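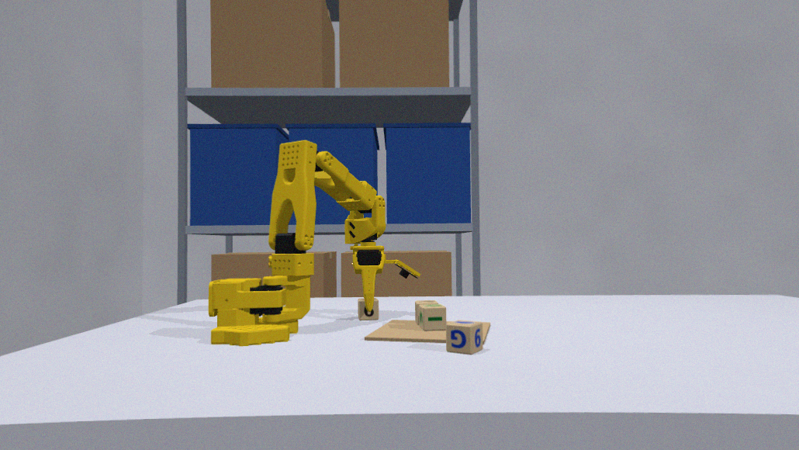 Yellow robotic arm and small wooden cube on a white tabletop, with shelving behind.

Home | Governance | Laboratory Safety | Checklists | Training | Forms

Grivcombe Institute - Laboratory Safety Office
Internal Inspection Checklist with Comments: Tissue Culture and Nucleic Acid Suite, Carel Wing, Room 337

Date of inspection: 2020-05-05
Inspector: Dalia Priedītis
Accompanied by: Povilas Sepp (suite supervisor)
Reviewed by: Olga Bravo, Laboratory Safety Office
Type of inspection: Scheduled, announced

Ratings used: S = satisfactory. M = minor deficiency, to be corrected by the suite supervisor. R = repeat deficiency, carried over from the previous inspection. N/A = not applicable at the time of inspection.

Comments are entered only where the inspector considered that a rating required explanation. A rating of S without comment indicates that the requirement was met in full.

Section A. Access, signage and records

A1. Door signage shows the containment level and an emergency contact. Rating: M
Comment: The emergency contact shown is Vasylyna Holovko, who transferred to the sequencing group in November. The sign is to be reissued with the current supervisor's name and after-hours extension.

A2. Access list is current and limited to trained personnel. Rating: S

A3. Training records are available for all persons on the access list. Rating: M
Comment: Refresher training for one graduate student has lapsed. The student is to work under direct supervision until the refresher is complete. The supervisor was advised verbally and has acknowledged the requirement.

A4. Standard operating procedures are available in the suite and bear a review date within the past 18 months. Rating: S
Comment: The binder copy of the transfection procedure is correct, but an older version is still posted on the shared drive. The older version should be archived.

A5. Biological materials inventory agrees with the register. Rating: S
Comment: The register lists 63 cell line entries. The inspector checked a selection of entries against the storage map and found each vial in its recorded position. Labels were legible and included the passage number and the initials of the person who froze the material.

Section B. Biological safety cabinets

B1. Certification label is present and in date. Rating: S

B2. Front and rear grilles are unobstructed. Rating: R
Comment: Pipette tip boxes were again stored on the front grille of the left-hand cabinet. This was recorded at the last inspection. Material resting on the grille disturbs the inward airflow and may compromise protection of both the operator and the culture. The supervisor is asked to provide a side shelf or wheeled cart and to confirm in writing when it is in use.

B3. Work surface is decontaminated before and after each session, and the log is signed. Rating: S

B4. Airflow alarm is tested monthly. Rating: S

B5. Open flames are not used in the cabinet. Rating: S
Comment: A gas tap remains fitted inside the right-hand cabinet. It has been isolated at the valve. Removal should be requested at the next certification visit.

Section C. Incubators, freezers and liquid nitrogen

C1. Incubator temperature and carbon dioxide readings are recorded daily. Rating: S

C2. Incubator water pans are emptied and cleaned on schedule. Rating: M
Comment: The schedule is posted, but the last two entries are unsigned. The supervisor believes that the work was done. An unsigned entry cannot be accepted as evidence of completion.

C3. Ultra-low freezer (Madero unit) has a working alarm connected to the call-out list. Rating: S
Comment: The alarm was tested in the presence of the inspector and the call was received at the security desk. Frost on the upper door seal should be cleared before it prevents full closure.

C4. Liquid nitrogen is dispensed only with the room oxygen monitor operating. Rating: S

C5. Face shield, insulated gloves and apron are available at the point of dispensing. Rating: M
Comment: The face shield is heavily scratched and should be replaced. Gloves and apron were in good order. 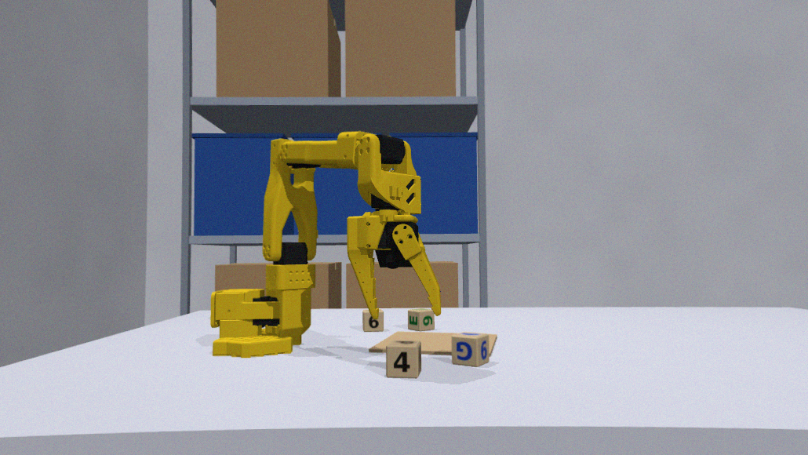 Staff are also reminded that the cryogenic gloves are intended for brief contact only and are to be worn loose enough to be shaken off. Several persons in the suite were unaware of this, and Povilas Sepp has agreed to raise it at the next group meeting.

Section D. Nucleic acid work

D1. Pre-amplification and post-amplification areas are separate, with dedicated pipettes. Rating: S

D2. Lab coats are not carried between the two areas. Rating: M
Comment: Only one set of hooks is provided, and coats from both areas hang together. A second set of hooks has been requested through Facilities. In the interim, coats are to be marked at the collar with coloured tape.

D3. Gel stain is stored, labelled and disposed of as hazardous chemical waste. Rating: S

D4. Ultraviolet transilluminator shield is in place and the interlock is functional. Rating: S
Comment: The interlock operated correctly on each trial. The warning label has faded and should be replaced.

D5. Recombinant constructs in use are covered by a current approval. Rating: S
Comment: Approval documents were produced on request. The principal investigator, Indrek Sepp, intends to add a further construct this year. An amendment must be approved before that construct is received into the suite - receipt for storage only is not exempt.

Section E. Waste and decontamination

E1. Biohazardous waste containers are lidded, lined and no more than three-quarters full. Rating: S

E2. Sharps containers are closed and replaced at the fill line. Rating: S

E3. Autoclave (Ķēniņš unit) is validated with biological indicators and results are retained. Rating: S
Comment: Results are complete. The inspector recommends that the lot number of each indicator be written on the record sheet, as the separate lot list is easily misplaced.

E4. Liquid culture waste is treated with fresh disinfectant for the required contact time. Rating: M
Comment: The working dilution in the aspirator flask carried no preparation date. It was discarded and remade during the inspection. All working dilutions must be dated and initialled by the person preparing them.

E5. Spill kit is complete and its location is known to staff. Rating: S

Section F. Emergency equipment

F1. Eyewash is unobstructed and flushed weekly. Rating: S

F2. Extinguisher is mounted, charged and tagged. Rating: S

F3. Exit route is clear to full width. Rating: M
Comment: Flattened cartons awaiting recycling were leaning against the corridor side of the door. They were removed before the inspector left.

Corrective action

The suite supervisor is to return a signed response addressing each item rated M or R. Item B2 takes priority and will be verified by a follow-up visit, which may be unannounced. Work at Level 2 may continue while the remaining items are being corrected.

Questions about a rating should be directed to the Laboratory Safety Office in writing. Where a rating is disputed, the original entry stands until Olga Bravo has issued a decision.

Signed: Dalia Priedītis, Inspector
Received: Povilas Sepp, Suite Supervisor

Contact the Laboratory Safety Office | © Grivcombe Institute | Back to top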